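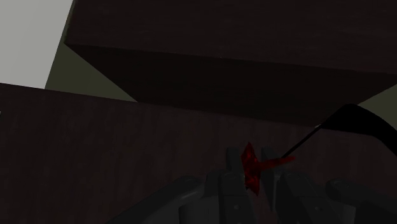
Render: Brosby simulation group, wrist view

Release on hold after grip faults in low-light desk tests

The April release of the Brosby desk-clearing controller has been put on hold. A review of simulated runs found that the controller was reporting a secure grip in cases where the object was touching one fingertip only. The fault has been logged as a safety matter and will stay open until the checks listed below are complete.

The problem came up during the low-light series at Fleltdale. The series covers 1,162 runs, all with dark furniture and reduced lighting, and all using small objects with an irregular outline. In 551 of them the controller issued a grip-confirmed signal before both fingertips were in contact. The arm then went to full lift speed. Most of these runs still ended with the object in the tray, and for that reason the pass rate gave no warning. The fault was noticed only when the contact log was compared with the state log line by line.

Two causes have been identified. The first is in the finger position check. The controller treats the grip as closed when the fingers stop moving for 200 milliseconds. A jagged object can stop one finger early, and the check does not ask which finger stopped or why. The second cause is in the wrist view. When object and fingertips are both dark, the edge finder sometimes joins them into a single shape and scores it as a held object. Strong color on the object reduces the error but does not remove it, particularly where a thin part of the object passes across a fingertip.

Either cause alone would normally be caught by the other check. In low light they tend to fail together.
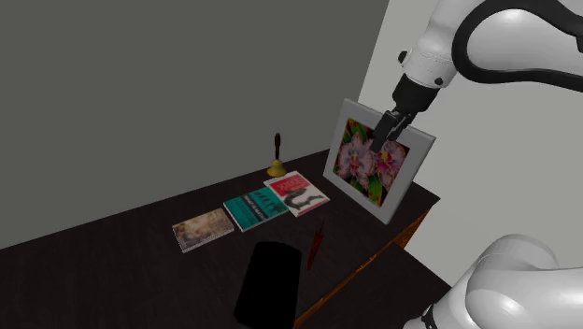 The second matter concerns clearance. After a false grip the arm follows the loaded path, which is planned with a smaller margin than the search path. On a desk with tall items near the back edge, this brings the wrist closer to them than intended. The minimum distance in the affected runs was around 300 millimeters less than the search path would have kept. No contact with a standing item was logged, but the margin is outside the limit set for shared workspaces and would have stopped a hardware trial.

Changes made so far:

Grip confirmation now requires a contact signal from each fingertip. The stop timer is kept as a secondary check.

Lift speed is limited until the grip has been confirmed a second time, clear of the desk surface.

The wrist view result is ignored when scene brightness is below the calibrated range – the arm pauses and raises a fault instead.

The Meinecke planner has been set to use the search path margin in all states. This adds time to each cycle and will be looked at again later.

The full low-light series is being repeated with these changes at Fleltdale, with a second set at Villevport using the older contact model. Sites running the previous controller on hardware should turn off automatic lift, keep the work area fully lit and save contact logs at full rate. Logs saved at the reduced rate do not show the fault. Reports go to the usual controller queue, marked "grip state".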